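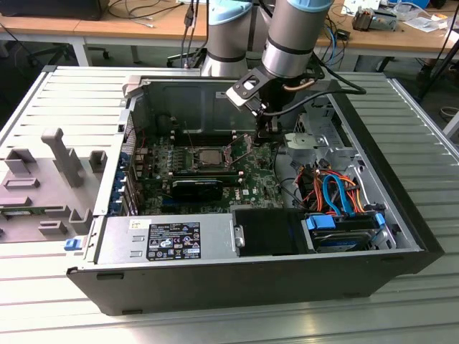 Fig. 1. Dell desktop tower on its side with the side panel off.

Week 12 handout: What happens to a computer after you're done with it
Introduction to Waste and Resources, Monday 2 December 2019

Okay, this is the handout for the session I keep promising you, the one about e-waste. A few of you have been asking since September when we'd get off food scraps and onto electronics, so thank you for waiting! Please read it before the discussion section, and bring the worksheet on the Sendamberg drop-off site (the long one, the one with the map).

What counts as e-waste

Anything with a plug or a battery that its owner doesn't want anymore. That covers refrigerators, electric toothbrushes, greeting cards that sing, and desktop computers. I like starting with desktops because they come apart into pieces you can name, and because most of us have one sitting in a relative's basement.

Notice that the definition says nothing about whether the thing works. Plenty of it works fine. When I visited the Amthorpe collection depot they had 185 desktops and laptops waiting on pallets, and 47 of those started up and ran with no repair at all. People had just moved on. I want you to hold on to that when we talk about reuse, and please don't treat it as a national average - it's one depot on one afternoon.

The order of preference

You already know this ladder from the packaging unit. Reuse first, then repair, then harvesting parts, then recycling for material, then disposal. What changes with electronics is how fast value drops as you go down. A working computer might sell for enough to cover the labor of testing it. A box of mixed parts might not. Once it has been through a shredder you're selling metal by weight, and the price is whatever the smelter is paying that week.

So when somebody tells you their city "recycles" electronics, ask which rung they mean. I ask this at parties. It doesn't make me popular.

Steel is the easy bit. It's magnetic, scrap yards know what to do with it, and it makes up a big share of the weight of a desktop. Aluminum and copper come next. The circuit boards are where it gets interesting (and messy), because they hold small amounts of precious metal bonded to plastic resin and glass fiber, and getting the one away from the other takes either heat or strong chemicals.
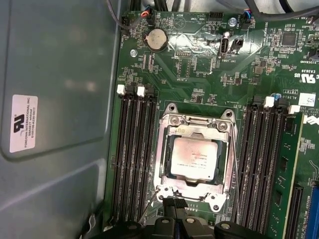
Who pays?

There are two basic models and you should be able to explain both on the final.

In the first, the person dropping off the item pays a fee, either at the counter or through local taxes. Branar works this way. The upside is that it's simple to run. The trouble is that a fee at the counter pushes some people to leave things by the side of the road, and then the town pays anyway.

In the second, the maker pays, usually through a charge based on how much it sells. You'll see this called extended producer responsibility, or EPR. Sendamberg switched to EPR and opened longer hours at the drop-off site with the money. Whether EPR leads companies to design things that are easier to take apart is a question people still argue over, and I'd love for you to argue over it too. A fee charged by weight rewards a lighter product, but a lighter product can be one that's glued shut.

A quick bit of math for section: say a town collects 400 old desktops and a worker can strip 2 of them an hour. Work out the labor hours, pick a wage you can defend, and tell me what each machine has to bring in for the town to break even. Then do it again assuming a third of them can be resold whole.

Sockets, screws and glue

Design matters more than most policy papers admit. A processor held in a socket can be lifted out and used again. A chip soldered to the board can't, at least without a lot more skill and time. Same story with screws versus glue, and with standard screws versus the odd little ones that need a special driver. I'd put a drawer full of odd drivers down as a real cost of recycling, and the Sorrentino reading for this week does exactly that in its second table.

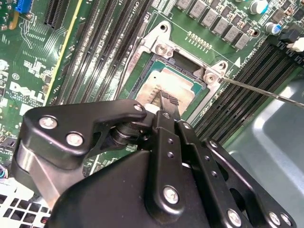 Before section

Read the Sorrentino chapter, but skip the appendix. It's dense and I won't test you on it.

Do the break-even problem twice, as above. Show your wage.

Find one electronic item you own and figure out what is holding it shut. Don't open anything with a power supply or a swollen battery, please! Just look for the fasteners and write a paragraph.

Final project outlines are still due at the end of the week, on paper, in the box outside my office.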